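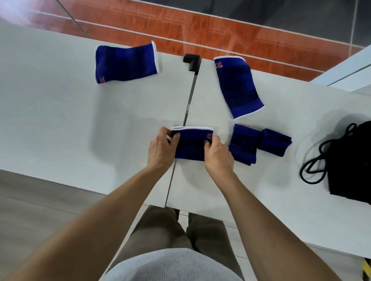 4.2 Where the stretch goes

Knitted fabric is a wonderful thing to measure, and we would like to begin this section by saying how much of its behavior comes from shape alone. A woven cloth made from plain cotton yarn will hardly lengthen at all when pulled along a thread, yet the same yarn knitted into loops will give generously in both directions, because the loops change form long before the yarn itself is strained. Add a covered elastic yarn to every second or third course and the loops are pulled back when the load comes off. A tubular support therefore has at least two kinds of stretch at work in it, one belonging to the body of the tube and one belonging to its edge. In a blue sleeve with a white elastic trim along its top, the border between the two can be found by eye, and anyone who runs a thumb over such a border will feel the change at once. Most of the earlier work treats the whole tube as a single spring. Our measurements suggest that this is too simple, and that the edge deserves a chapter of its own!

We tested 664 supports in total, all of them tubular and all knitted with an elastic yarn in the body. They came from two mills, Durkarar and Cadwaladr, which kindly supplied the loop counts and yarn weights for each batch. Durkarar knits its body fabric at a tighter gauge, and Cadwaladr uses a looser one with a heavier elastic. Before any test the supports lay flat for a day in the conditioning room, without tension. Orlando Alvarado built the wooden forms over which they were later stretched (a set of smooth tapered cones, turned on a lathe and waxed), and these proved far kinder to the fabric than the steel jaws we used in the pilot study. The jaws had left small ladders in the knit near the clamped end, and for that reason the pilot results are left out of every table in this paper.

Each support was stretched to a fixed circumference, held there, and released. We recorded the force during the hold and the width of the flattened tube at set times after release. This cycle was repeated 60 times for every support. The work was slow, and the fabric gave us something new to look at nearly every week. In the first few cycles the body of the tube loosened quickly, as the loops settled into one another. After that it changed very little. The edge did the opposite. It held its length almost perfectly at the start and then began a slow, steady creep that was still going on when the last cycle ended.

We had not expected the two curves to cross, but in the Durkarar samples they do, and the crossing is beautifully clear. Up to that point a wearer would notice the body getting softer while the edge stayed firm. Past it, the edge becomes the weaker part, and a sleeve that still feels snug along its length may start to slide. In the Cadwaladr samples the curves come close together without meeting. We put this down to the heavier elastic, though the gauge differs too and our design can't separate the two effects.

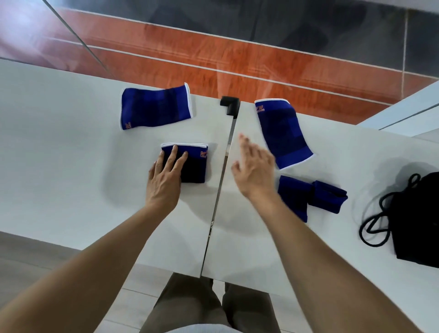 Figure 7. Blue knit supports in different states of folding on a white tabletop.

4.3 Folding and rest

The crossing sent us back to a matter we had left for the discussion, namely what happens to a support between one wearing and the next. Fabric under no load is still doing something. Loops that were pulled sideways creep back toward their resting form, and the elastic shortens inside its covering. This recovery takes hours, and a fold can get in its way. Along the outside of a fold the loops are held a little open, while along the inside they are pressed shut, and both sets have to recover from a position they would not have chosen.

To look into this we divided the Cadwaladr samples into three groups after their last stretching cycle. One group was left flat. The second was folded once across the tube, and the third was folded twice with the edge turned inward. All three were kept in the dark at room temperature until February, when they were opened out and measured again by two people who had not been told which group was which. We took 2,127 width readings at this stage, at fixed points along each tube, and the full set is given in the appendix for anyone who wants to try a different model on it. We very much hope someone will.

The body fabric recovered almost equally well in all three groups. The small differences we found lay within the spread of repeated readings on a single sleeve. At the edge the story was livelier. Where a fold crossed the trim, the width at that point stayed slightly greater than at the points on either side, and the mark was still there after a day of lying open. A gentle hand wash in lukewarm water removed it in most of the supports. The rest needed a second wash, and they were mainly from one dye lot, a detail we mention for the sake of other knitters and don't try to explain.

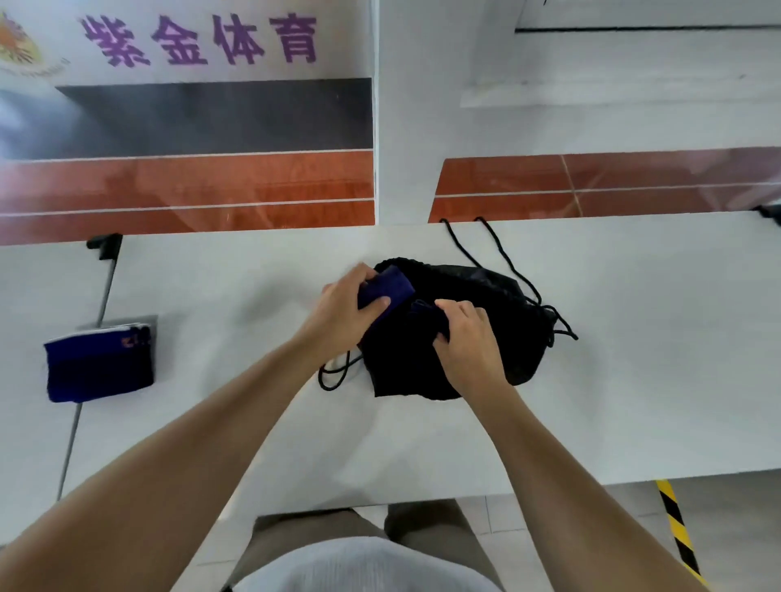 Does a fold shorten the working life of a knit support?

Our results give no sign of that for the body of the tube. At the edge a fold leaves a mark that mostly washes out, and its size is small beside the creep caused by ordinary stretching.

4.4 Fitting the recovery curve

For the recovery data we tried a single exponential first, as Zekerer does in the standard treatment of elastic knits, and it fitted the body fabric very well. It fitted the edge poorly. The early part of the edge recovery is too quick for any single rate that also suits the later hours. Adding a second, slower term cured this, and the improvement held in both mills' samples. The fast term has nearly the same rate as the body fabric, and we read it as the loops next to the trim pulling the edge along with them. The slow term we assign to the elastic itself. A trim cut free from its tube ought to show the slow term alone, and this is the first thing we mean to test with the fabric left over. We have over 200 pieces of Rolta yarn trim already cut for the purpose, and they will go onto the same waxed cones under the same hold times, with the first readings taken within a minute of release.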